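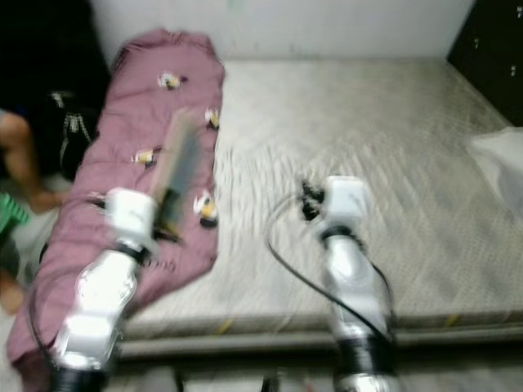 *The Filgate. Pink blanket to the left, grey quilting everywhere else.*

I have now slept on the Vaven Filgate for 50 nights, which the leaflet says is the point at which a mattress and its owner have "settled". I've settled. I'm less sure about the Filgate.

It cost £378 from Cozma, delivered to the door and not one inch past it. The stairs were my own affair, and Helju Vanags's, whose back has since been mentioned in every conversation we've had.

The quilted top is pleasant to the hand and has a bit of give before you reach the part that holds you up. I sleep on my side and my hip has stopped complaining. My shoulder has started, though it may just have been waiting its turn. Vaven calls the feel "medium". My last mattress, a Koveck, was also "medium", and you could have served lunch on it.

Edges are good. The front one is thick enough to sit on while you look for a sock, and I've yet to slide off.
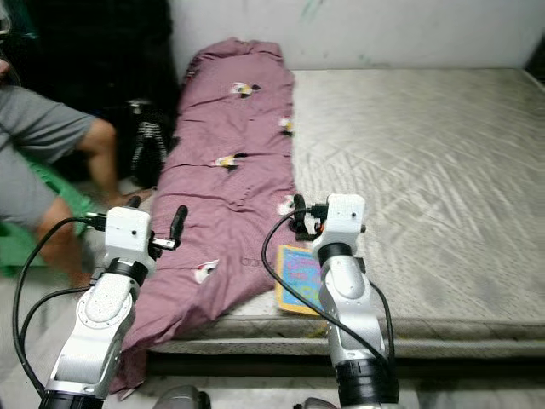

**Looks and upkeep: 7/10**

Pale grey-beige is a brave colour for something people lie on. It shows smudges, and the wavy stitching gives them somewhere to live. Vaven suggests a damp cloth and "patience". I've used the cloth. The cover doesn't come off, so buy a protector the same day and don't do what I did, which was to put it off until July.

It is kinder to bedding. The dusky pink blanket with the little cartoon figures on it looks well against the grey, even crumpled and hanging over the front, and I say that as somebody who would not have chosen cartoon figures. A book can lie flat on top without sliding into a dip, so bedtime reading is catered for.

**Noise and smell: 9/10**

Silent. There was a smell for the first week, something like a new shower curtain, and then there wasn't.

**Would I buy it again?**

Probably, if the Koveck were the alternative. Helju Org has asked to try it before ordering her own, and she's welcome to, provided she brings a sheet.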